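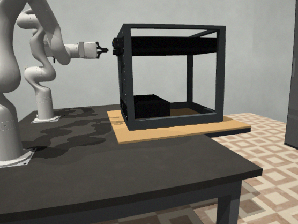

Workshop > Bench Kits > Two-Arm Kits > Molix Frame Kit

Molix Frame Kit for Two Small Arms

Last updated Mar 28, 2021

Price: $499, arms not included

The Molix Frame Kit is a work target for people building a two-arm setup on a table at home or in a shared workshop. You get an open box frame made of square bars, a wooden board for it to stand on, base plates for two arms, and a set of files so you can try your layout in simulation before you drill anything. Arms, grippers, controllers and the table are yours.

We designed it for small electric arms with a short reach. It is a good size for practicing approach moves, reaching into an enclosure, and working on parts mounted high on the side of a frame where one arm tends to get in the way of the other.

What comes in the box

- Bars for the frame, cut and drilled, dark gray finish
- Corner hardware and a hex key
- Wooden board, sanded and sealed on both faces
- Two arm base plates, with corner holes
- Bolts and washers for the board and plates
- Drilling template on heavy paper
- Printed assembly sheet
- Download code for the simulation files

The front of the frame has no panel, and none is sold for it. If you want to close the back or a side, thin sheet can be cut to fit with ordinary hand tools.

Table and space

The board can sit fully on the table or hang over one end if you need the room for the arms. If it hangs over, put a solid support under the loose end. Clamps alone are not enough once an arm starts pushing on the frame.

Use a table that does not rock. Press down on each corner before you start and shim the legs if you have to. A light folding table will move every time an arm stops, and you will spend your evenings chasing errors that have nothing to do with your program.

Leave clear floor on the side where you will stand. Keep cabinet doors and drawers closed while the arms are running.

Placing the arms

Most builders put both arms on the same side of the frame, one nearer the front edge of the table and one toward the back. The near arm does the reaching and the far arm holds or waits. This keeps the cables on one side and leaves the open front of the frame easy to get to.

The weak point of this layout is the space where the upper links cross. Before running a full program, move the near arm through its path at low speed with the far arm parked. Then swap. Then run both. Write down any pose where the links come close and keep the other arm out of that area in your code.

The drilling template has hole positions for plate centers set 500 mm apart. That spacing suits the arms we tested. If your arms have thick upper links, go wider.

Assembly

1. Lay the bottom bars on the board and join the corners finger-tight.
2. Add the upright posts, then the top bars.
3. Check that the frame is square by measuring across both diagonals.
4. Tighten the corners, bottom first.
5. Bolt the frame to the board.
6. Tape the template to the table, mark the plate holes and drill.
7. Fit the plates, then the arms.

Eino Lappalainen built the first three kits in our shop and wrote the assembly sheet. His advice is to leave the arm bolts slightly loose until you have done one slow reach to each corner of the frame — then tighten and set your zero positions.

Simulation files

The download has the frame, board and table as separate models, plus a plain tiled floor and a wall so the space does not look empty. There is a blank for a long unit under the top bar and a blank for a box on the bottom. Keep them, delete them or replace them with your own parts. The models are in common formats, with collision shapes already made simple enough to run on an ordinary laptop.

The arms in your simulation need to come from your arm's maker or from your own measurements. Measure the gripper too. A finger that is a little longer than the model will touch the frame when the simulation says there is still a gap.

Vaida Liepiņa maintains the files. A new version with better friction values is planned for May. Your code will work for that one too.

What it will and won't take

The corner joints went through 2,000 contact cycles in our shop, with a gripper pressing on the upper side of the frame, and needed no retightening. We did this at low force. The frame is not a machine guard and should not be used to hold back an arm that has lost control. It is also not meant for heavy industrial arms.

Wire an emergency stop before anything else, and mount it where you can hit it without leaning over the table. If your workshop is shared, agree on who may power the arms and label the switch.

From a builder

"I set mine up at the Zeddale workshop on a bench I share with a laser cutter group. Assembly took one evening. Getting the two arms to stay out of each other's way took three weeks. The holes in the base plates lined up with my arms after I opened two of them up with a file. I would buy the frame again, and I would get a heavier table first." — Amancay Quezada

Common questions

Can I use it with one arm?
Yes. Fit one plate and leave the other off. We can't sell the kit without the second plate.

Is the board needed?
The frame will bolt straight to a table, but then you can't lift the whole target away when you need the table for something else.

Can I mount parts on the side?
Yes. The side bars accept small brackets. Put the heavier parts low.

Do you sell the bars on their own?
Single bars and corner sets are on the spare parts list. Give us your kit number so we send the right drilling pattern.

Shipping and returns

Kits are packed at the Busa shop and ship within 10 working days. The board travels in its own carton and may arrive on a different day. Unused kits can be returned if the bars have not been drilled or cut. A board with a shipping dent will be replaced; send a photo of the carton along with one of the damage.

Orders and stock: Nélida Zapata
Technical questions: Oriana Sosa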